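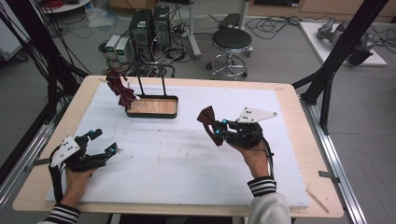

*Two hand-held grippers at the tie bench, with the rack and tray we use for the hanging task.*

Those of you who read the spring issue may remember that we promised a proper comparison of the two sets of finger pads, and I am happy to say it has finally come together. Dorottya Szalai and Atif Zaidi have been trading places at the bench, working through the same cloth task over and over with the Gireo pads and then with the softer Pintér ones, and between them they have logged 2,548 attempts. That's a lot of neckties! (My own husband donated a few, and he has been told he may not ask for them back.)

The rules are simple enough. Pick up the folded tie, carry it over to the rack, let it down so that it stays put, and start again. Dorottya prefers the Gireo pads because they let go cleanly, and she says her wrists are less tired by lunch. Atif is a Pintér man through and through, and he will happily tell you why if you stop by with a cup of coffee and half an hour to spare. Of the attempts so far, 173 were thrown out, mostly because the tracking lost sight of one gripper or the other while somebody was reaching across.

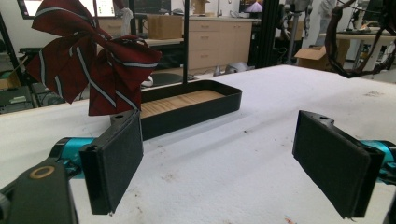 Pad grip has been the big topic at our lunches, and cloth turns out to be a much fussier customer than the plastic blocks we started with last July. A block is the same width every time you close on it, while a tie changes with every fold. Atif likes a striped one for his practice runs — with thin diagonal lines like those on the maroon tie, he finds it easier to follow in the recordings which flap is lying over which. He and Dorottya have been marking those clips by hand for the Jolletik software, a slow job, and they would welcome company.

Next up is the Enevov controller, which we hope to try with both sets of pads before we settle on one for good. If you'd like a turn with the grippers yourself, just write to Dorottya and she'll find you a spot. Bring a tie if you have one you can spare, and please take the pin out first.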